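Snack shelf talk with Hicham Erraji

I've been meaning to get Hicham Erraji to talk to me about packing snacks for ages, and he finally gave in over coffee at his place in Rirndale (he made the coffee, I brought nothing, sorry Hicham!). He runs the food table at the Hamora chess weekends, and people there talk about his chip trays almost as much as the chess.

So how did it start? "With crumbs," he says. "Everybody opened their own bag and by lunch the boards were greasy. I got tired of wiping bishops."

Last June he fed 200 players over the weekend, and he still remembers running out of pickles on the first morning. His neighbor Oluf Thygesen drove out for more and came back with olives. "I put them out. They went in an hour, so what do I know?"

On stacking

I wanted to hear about the chips, the round curved kind that come in a stack. He's firm about those. "Keep them on their edges, in a row, the way they want to sit. If you pour them you get gravel." He likes a tray with a raised rim, and he'll do two rows side by side before he'd ever pile them up.

"You hold the row with your fingertips, very light. My kids squeeze. Then we eat the broken ones, so they squeeze more."

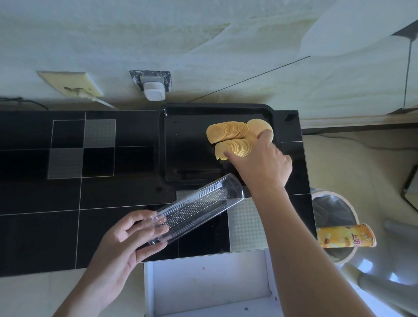 On dips

Salsa goes in at the last minute, always in a separate bowl. He used to make six kinds and has cut down to two, plus a garlic yogurt that Oluf keeps asking for. "He thinks there's a secret in it. It's garlic. I've told him it's garlic."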